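Washing Up by Hand and Putting It Away Happy

Kitchen Tips from the Back Verandah

When our old dishwasher gave up in April I moaned for a good fortnight, and then I found I rather liked having my hands in the suds again (don't tell my husband, he was promised a new one!). So many of you wrote in after I mentioned it that I thought I'd put all my washing-up habits on one page, along with the ones that came in by email.

Start with the water

Hot as you can stand with gloves on, and not too much detergent. A good squirt feels generous but you'll be rinsing till teatime. My mother-in-law, Genowefa Sowa, kept hers in an old sauce bottle, let down half and half with water, and a bottle lasted her ages. I've done the same for years now and the glasses come up beautifully.

Glasses first, then cutlery, then plates, then the greasy pots. If the water goes grey and sad halfway through, tip it out and start again. I used to feel guilty about that, but greasy water only makes greasy plates, and the second lot can always be a shallow one.

Stuck-on bits

Porridge and egg want cold water, not hot, which sets them like glue. For a burnt saucepan, cover the bottom with water, add 2 heaped spoons of bicarb, bring it to a simmer and leave it to cool with the lid on while you go and do something nicer. Most of it lifts off with a wooden spoon. Please don't try it on aluminium, as it can go dark on you.

Halina Jasińska wrote to say she rubs tea stains out of her mugs with a damp cloth and a pinch of fine salt. I tried it on the worst one in the cupboard, a big cream thing from the Inau market, and it took a bit of elbow grease but the colour came back lovely.

Drying without a tea towel

I'm a great believer in letting the air do the work. Stand your plates up with a gap between each one, big ones at the back, and face them all the same way so the drips run off instead of onto the next plate. Bowls like to lean a little. If they sit flat they trap a puddle and you'll get it down your sleeve when you lift them out. 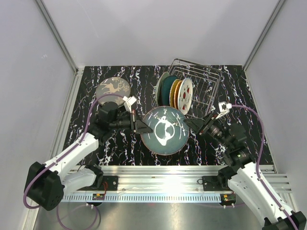 Give the rack itself a going-over once a week too. A soak in warm water with a splash of white vinegar shifts the chalky marks, and an old toothbrush gets into the corners where the wires meet. Rinse it well and dry it in the sun if you've got some. If the coating has split and there's rust coming through, it's time for a new one, I'm afraid, or you'll have brown spots on your good china.

Patterned plates

Go gently on anything with a picture on it. A soft cloth, no scourers, and no long soaking if there's gold on the rim. When you stack them in the cupboard, slip a piece of paper towel between each one. Rawiri Bolger cuts up old flannelette pyjamas for the job, and I've pinched that idea for my Nilell dinner set, which now goes to bed in blue stripes.

Next time I'll get on to oven trays, so do send me your favourites, and if anyone knows how to get turmeric out of a plastic colander I'd dearly love to hear from you.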